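2025-06-14　作業ノート　倉庫側の部屋、小物の整理

朝から小物の整理。先週Gilbertoさんと話したとおり、棚に散らばっている雑多な品物を一度全部出して、台帳と突き合わせる。台帳の行数は2,623。去年の11月に作ったときからほとんど手が入っていないので、実物がない行がかなりあるはず。今日はそのうち棚Cの分、288行だけを対象にした。

手順は前回と同じ。棚から箱ごと下ろす、机に広げる、ラベルを見る、台帳の行に印を付ける、分類用の箱に戻す。ラベルのないものは写真を撮って「未登録」の箱へ。ラベルの糊が弱くて、持ち上げただけで落ちるものが多かった。Stolineのラベル用紙は在庫がなくなり次第やめて、Pendeveckの厚手のほうに切り替えたい。Milagrosさんに見積もりを頼んだ。

分類の区分は今のところ次のとおり。

割れ物（グラス、瓶、陶器）
玩具、ボール類
箱もの（紙箱、開封済みを含む）
袋もの、ラップ包装のもの
筒状のもの（懐中電灯、ペン立て、缶）
その他

「その他」が多すぎるのが前からの問題。Gilbertoさんは材質で分けたほうがいいと言う。自分は形で分けたほうが戻すときに迷わないと思っている。紙箱にフィルムの窓が付いているようなものは材質だと必ず揉める。とりあえず形で続けて、材質は台帳の列を一つ増やして書くことにした。

もう一つ、種類の違うものを一つの箱に混ぜて入れる「混載」の扱い。混載の箱は中身の一覧を外側に貼る決まりだが、貼ってある箱のほうが少ない。深い箱だと小さいものが壁際に寄って、上から見ただけでは取り残しに気づかない。箱の底が灰色だと黒い筒ものが特に見落としやすい。 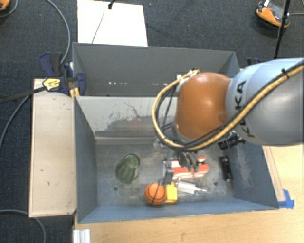

混載にする場合の目安を決めておく。一箱に入れるのは少なめにして、底が見える状態を保つ。重ねない。グラスは他の硬いものと離して置く。小さいボールは転がるので、箱ものか何かの隣に置いて止める。ラップ包装のものは端がとがっていることがあり、手を入れるときに引っかかるので軍手を使う。包装が光って中のラベルが読めないときは、包装の上からもう一枚貼る。

箱について。浅いほうの灰色の箱はGiritzから買ったもので、200箱まとめて入れた残りがまだ奥にある。底の擦り傷は使っていれば付くので交換の理由にはしない。ひびが入ったもの、縁が欠けたものだけ外す。今日は二箱外した。うち一箱は持ち手のところが割れていて、荷を入れて持つと開く。赤テープを巻いて入口脇に置いてある。使わないこと。

昼過ぎから台帳の入力。印を付けた紙を見ながらMilagrosさんが読み上げ、自分が打った。読み上げの途中で品番の打ち間違いが続けて見つかった。1,284番の行が二度出てくる。片方は青い計量カップ、もう片方は歯ブラシのケースで、現物には両方とも同じ番号が貼ってある。歯ブラシのケースのほうを新しい番号にして、古いラベルは剥がした。ほかにも重複があるかもしれないので、来週は入力より先に番号の並べ替えをかける。

名前の書き方もばらばら。「グラス」「コップ」「タンブラー」が混ざっていて、検索しても一度で出てこない。色と形を頭に付けることにする。例：グラス・緑・半透明。ボール・橙・小。懐中電灯・黒。商品名は備考欄へ回す。外箱だけで中身がない紙箱は名前の末尾に（空）と付ける。中身の有無は必ず開けて確かめる。振って音で判断しないこと。今日それで一つ間違えた。緩衝材だけ入っていた。

台帳にあって現物が見つからなかった行は、すぐに消さずに「所在不明」の印にする。貸し出し中のものが混じっている可能性がある。貸出簿はTiconaの黒いファイル、電話の横。記入が途中で止まっているページがあるので、心当たりのある人は返却欄を埋めておいてください。

残り。
棚Cの最下段は手つかず。重いものが多いので二人でやる。
割れ物の箱に仕切りを入れる。段ボールで足りるか、寸法を測ってから決める。
「未登録」の箱の中身に番号を振る。写真は共有フォルダに置いた。
ラベル用紙の見積もり待ち。
形か材質かの件は、棚Dに入る前にGilbertoさんともう一度。

掃除機のフィルターが詰まっている。替えは流しの下。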